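TELEOP CORNER – where we're at before the break

2025-12-06

Quick one this time, lots to get through and the build room closes early. Sorry if you emailed me this week and got nothing back. Will catch up Monday.

So. The demo set for Flescombe is at 464 episodes. That's everything, sim and real arm together. Of those, 342 are in the sim and pass Oanh's checks, meaning start pose ok, no dropped packets, operator pressed the end button instead of just wandering off. The rest is a mix of real arm stuff from August and things we still have to look at. Target for the first training run is 700. We are not going to make that before the holidays and thats fine. Shoshana has moved the run to the new year.

What slowed us down: the controllers, mostly. The left one drifts. You let go of the trigger and the arm keeps creeping, so the demo ends with a slow slide sideways that no one asked for, and the policy learns the slide. Tobiloba spotted it in the replays, same slide in every episode from the one station. Please do not use station two until there is a green sticker on the controller. No sticker, no recording. Kha Khúc has a replacement on order from Sfakianakis, no ship date yet.

Also the wrist view. A lot of you have asked why we make you record while watching only the wrist camera, when the big side view is right there and so much easier. Reason is simple. The policy only gets the wrist camera. If you steer by something it can't see, it gets a demo where the arm turns for no reason at all. We had a whole batch like that in August, lovely smooth motions, useless. So side view is off by default in the new Drindedlow build. You can still turn it on for practice rounds.
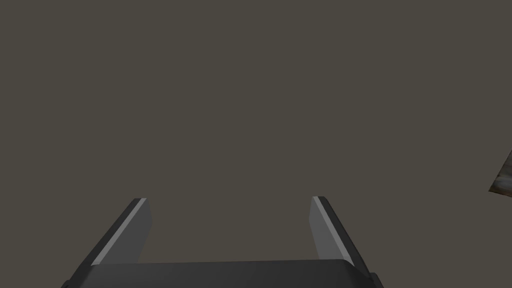
Wrist view in the sim, gripper open, just a corner of something showing at far right.

With a view like that, the move we want is slow and boring. Turn toward whatever you've got a piece of, get it well inside the view, stop, then go in. Don't swing fast and correct. Corrections are good data when they're small, big ones just teach it to overshoot. And keep the jaws open till you're lined up – a few people are half closing on the way over out of habit, then opening again at the last second. Pick one. Open all the way over, please.

If there's nothing but background, same idea. Sweep one direction, steady, until something comes in. Not left-right-left-right. Nghĩa did a batch last week with one clean sweep each time and it's the nicest search behavior we have. Replays are in the shared folder under his name, watch a couple before your next slot.

Hand guiding. This is for the real arm only, for anyone doing the Fusulitz tasks. We're keeping it for the insert and twist steps, where the controllers don't give you enough feel. Two hands, one on the forearm, one behind the wrist, never on the fingers. If you hold the fingers you end up in the camera and the episode gets tossed. Second person on the stop button the whole time, even for a short one. Someone was alone in there Tuesday. Not naming names but come on.

Labels. Write them right after you finish, one plain sentence, what you did and how it ended. "Picked up block, put in tray, missed first time" is perfect. "ok" is not a label. Oanh has been fixing these by hand and would like her evenings back. Failed tries stay in, marked as failed. Don't delete them, we use those too.

Session length, new rule: up to 20 episodes in one sitting, then a break and swap. The quality drop after that is real, you can see it in the path lengths. People get tired and start cutting corners with the wrist.

Things still open:
Sim lighting, do we randomize it or leave as is. Kha says randomize, Shoshana says after the first run.
Who takes over the Thursday slot. Tobiloba is out until mid January.
Stool at station one is broken again.

New people welcome as always, no experience needed. First session is practice only, nothing gets saved, so you can crash the thing into the table all you like. Sign-up sheet is on the build room door and theres a copy on the shared drive. Bring your own water, no open cups near the arm.

More when I have it. – Shoshana S. is covering for me the last week before break so send slot changes to her not me.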